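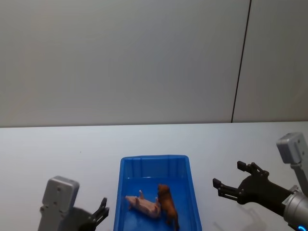
Patching the gray in a rental before move-out – how much do they really check?

Serdale Tenants & Landlords Board > Repairs and Deposits

mudroom_mike
Posted 4/20/25

Moving out of a Lekside unit at the end of next month. Light gray walls throughout, the shade every landlord picked on the same afternoon. I have 40 nail holes, because I went through a gallery wall phase and I'm not sorry. The lease says "normal wear excepted" and then spends a page and a half excepting things from the exception.

Do I fill and paint, fill and leave it, or do nothing and look surprised at the walkthrough? Deposit is 2,000 and I'd like to see it again.

pinwheel
Fill and paint. Lekside charged my sister 478 for "wall restoration" and when she asked what had been restored they sent her a photo of a wall. That was the whole reply. A photo of a wall.

oldgrout
Fill and LEAVE IT. I was a property painter for a long time and the worst thing I ever walked into was a tenant's touch-up. White spots on gray I can cover before lunch. Gray spots in almost the right gray, in semi-gloss, put on with a sponge brush, I have to sand every one of them and then do the whole wall anyway. And then the landlord gets my bill and guess who he forwards it to.

pinwheel
With respect, you're describing people who are bad at it.

oldgrout
I'm describing people. I've met them.

mudroom_mike
What if I get the exact paint? There's half a can of something in the hall closet, Unik brand, no color name on the lid. Someone wrote "GRAY" on it in marker, which narrows it down.

thirdfloorback
Don't trust the closet can. Ours turned out to be from two managers ago. Dry a dab of it on an index card and hold the card to the wall in daylight, then again at night with the lamps on. If you can see the card both times you have the wrong paint or the wrong lamps.

Also old flat paint does something in the can. Mine came out like cottage cheese.

oldgrout
Card trick is good. I'd still leave it, but the card trick is good.
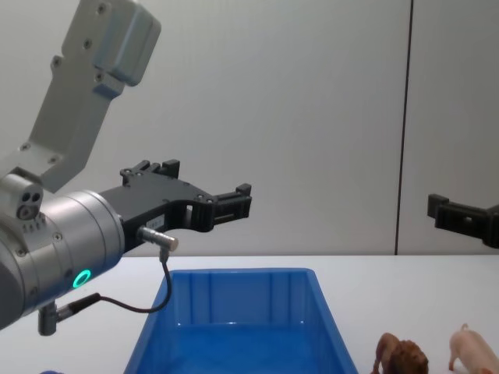
And another thing while I'm up here. Everyone on this board paints the spot. If you insist on painting, you paint corner to corner, one whole wall, floor to ceiling. The eye forgives a whole wall being a hair off its neighbor, since the light hits them differently anyhow. It will not forgive a polka dot. A gallon is cheaper than an argument with Lekside.

mudroom_mike
Most of the holes are on one wall, so that could work. There are maybe a few stragglers in the bedroom from a shelf that didn't take.

saltbox
Didn't take as in fell?

mudroom_mike
As in left suddenly. Yes. With anchors.

saltbox
Then those aren't nail holes, my friend, those are events. Anchor tears need mesh or a proper patch, two thin coats of compound, sand between. Spackle alone will sink and you'll have a row of little dimples looking at the inspector.

pinwheel
Can I say something unpopular? Nowhere in that lease does it say he has to make it invisible. Small nail holes are wear. I would fill them, take dated pictures of each room, and send a polite letter asking for an itemized list of any deductions. The letter does more than the spackle. When I left my place on Rusnák Street they started at 373 and we ended at zero, and all I did was ask for receipts twice.

oldgrout
Depends on the lease and the state and the mood of the guy. Forty is a lot of holes to call wear. I'd call that a hobby.

thirdfloorback
Siding with oldgrout on the number, pinwheel on the letter. Also ask for the walkthrough BEFORE you do any work. Some managers will point at what bothers them and ignore the rest. Ours cared about the oven and nothing else. I could have left through the wall.

mudroom_mike
OK, so the plan is: ask for an early walkthrough, patch the bedroom the proper way, fill the small ones, index card test on the mystery can, and if it fails, buy a gallon and do the one wall corner to corner. Then pictures and the letter.

oldgrout
Roller, not brush. Same nap as what's on there. Flat, unless you check and it isn't flat.

mudroom_mike
How do I check?

oldgrout
Flashlight held sideways against the wall. If it shines back at you, it isn't flat. Do it after dark, and prepare yourself, you're going to see every dent you ever made in that apartment.

mudroom_mike
Did the flashlight. It's flat. I'd like to revise the number of holes upward.

saltbox
Buy the big tub.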